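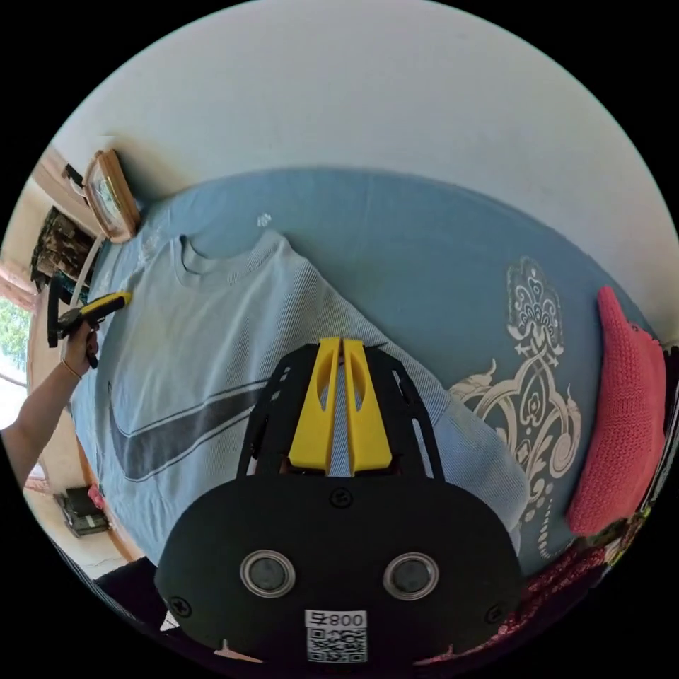

Sat 30 March

My sister-in-law asked me over dinner when she could buy a robot that folds the laundry. She knows I read about this stuff and expected a year. I gave her a bad answer, so I've been trying to work out a better one.

The short version is that I wouldn't wait for it. The longer version depends on what you mean by folding.

If you mean taking one sweatshirt that is already lying flat on a bed and turning it into a rectangle, machines can do that now, some of the time. You bring one sleeve across, then the other, then fold the bottom up to the neck. I have watched a lot of clips of two-armed machines doing this, and the good ones are pretty good. They are slow. I timed one at 109 seconds for a single long-sleeved top, and the person who posted it was pleased with that.

Most of my laundry does not start out flat on a bed. It starts in a heap with socks inside the pant legs and one sleeve inside out. Getting from the heap to the flat sweatshirt is most of the job, and you do it without looking while you talk to someone. A machine has to find a corner or a cuff in a pile where everything touches everything else, pick up one layer of cloth and leave the other, and notice when it has grabbed two things.

Khanyisile Maluleke used to run the finishing room at Lekota, a laundry that does hotel work, and I called her to ask how it goes there. They have had folding machines for years. Sheets and towels go in one end and come out stacked. But a person feeds every piece in, and she said the feeding is what makes your shoulders hurt. Staff uniforms still got folded by hand on a table when she left last July. They had a company in to look at automating that part, and the quote assumed that all the shirts would arrive buttoned.

What has changed is how people are going about it. The older way was to write down the steps. Now you have people do the chore many times over with grippers in their hands, record it with cameras, and train the machine on that. Real bedrooms and real clothes are better for this than a clean lab table, as far as I can tell. A heavy knit doesn't move like a thin T-shirt, and a patterned sheet is harder to see against than a plain one. I find this approach more convincing than the old one, but it needs a huge amount of recording, and I don't know how much is enough. I doubt anyone selling you something knows either.

Cengiz Sezer, who I worked with at Dikmont, thinks I'm too gloomy. His view is that a machine can take three hours over a basket if it does it while you sleep. I can see that - I don't watch my dishwasher. But I also don't have to go around after the dishwasher picking up what it dropped.

So I told my sister-in-law to keep folding. She says she'll just stop folding and live out of the basket.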